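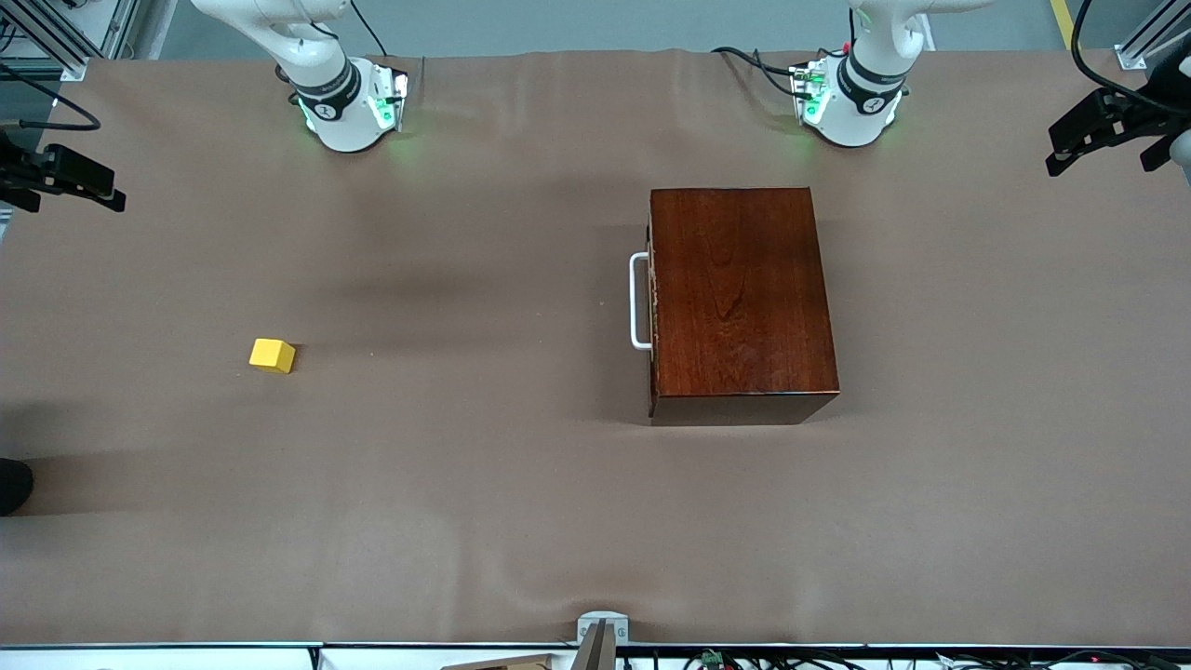

Brown kraft paper on a large table, wrinkled near one edge.

Print | E-mail

Last updated: Saturday, November 29, 2025

Roll paper and room humidity

A reader asked why the paper on his drafting table lies flat in summer and ripples once the heat comes on. The short answer is that paper is a hygroscopic sheet with different properties in its two directions, and a furnace changes the moisture content of everything in the house. The long answer took me most of November.

Kraft pulp fibers swell when they take up water and shrink when they give it off. The change is mostly in fiber width, and much less in length. On a paper machine the fibers tend to line up with the direction of travel, called the machine direction. The finished sheet therefore grows and shrinks mainly across the roll. If you tape a sheet on all four sides, the tape holds it to the size it had that day. When the sheet later grows, the extra width has to go somewhere, and it goes up. Those are the long ripples, and they run parallel to the machine direction.

Drying does the opposite. The sheet pulls tight, and either the tape creeps or the paper tears at a corner. Mine creeps.

I keep two rolls. One is a Mernari brown, bought years ago, and the other is a Sukton of the same nominal weight. The Sukton is stiffer and has a harder finish on one side. It also holds its roll curl longer. I store both upright in the hall closet, which is a poor place for them. The outer wraps reach balance with the room air in a day or so, while the core lags well behind. Paper pulled from deep in the roll is therefore not the same paper you pulled last week, even though the label has not changed.

To get a figure I could use, I cut a strip from the Mernari roll with its long side running across the roll. It measured 819 mm at 68 percent relative humidity, left overnight in the basement. I then moved it upstairs to the spare room and measured it again the next evening. It had shortened by a little under 3 mm. I would not defend the decimal place. The steel rule was at a different temperature too, but that error is small compared to the paper.

A second strip, cut along the roll, barely moved. I could not separate its change from my own reading error.

Practical notes, in the order I would apply them:

Unroll the length you need and leave it loose on the surface for around 8 hours before you fasten anything.

Put the curl side down. Weights at the corners are enough. I use offcuts of steel bar.

Tape the two short ends only, if the layout allows it, and leave the long edges free to move.

Do not wet the sheet to remove a crease. The spot will dry smaller than its surroundings and you will have a pucker where the crease was. A warm dry iron through a second sheet works on light folds. Sharp folds have broken fibers and are permanent.

I tried Ambaye low-tack tape and Fillent paper tape for the ends. The Ambaye released cleanly but let go of the Sukton paper by the second morning, presumably on account of the harder finish. The Fillent held on both papers and took some surface fiber with it when I pulled it up. For a cover sheet that will be thrown out, this does not matter. For a drawing it does.

Two corrections to the first version of this post. I had written that heavier paper does not ripple. It does, with fewer and wider waves. I also gave the test for grain direction backward. Tear the sheet both ways: the straighter tear runs with the machine direction, and the ragged one runs across it.

Still open is how much of the change is recovered on a full cycle. I have taken the cross-roll strip down and up the stairs 8 times now, and its dry length seems to be settling at a slightly lower value than where it started. Machine-made paper is dried under tension, so some release of that on the first damp cycles would be expected. I will add the readings when the strip stops moving.

Print | E-mail

Get new posts by e-mail. Enter your address to subscribe to the newsletter. You can unsubscribe at any time.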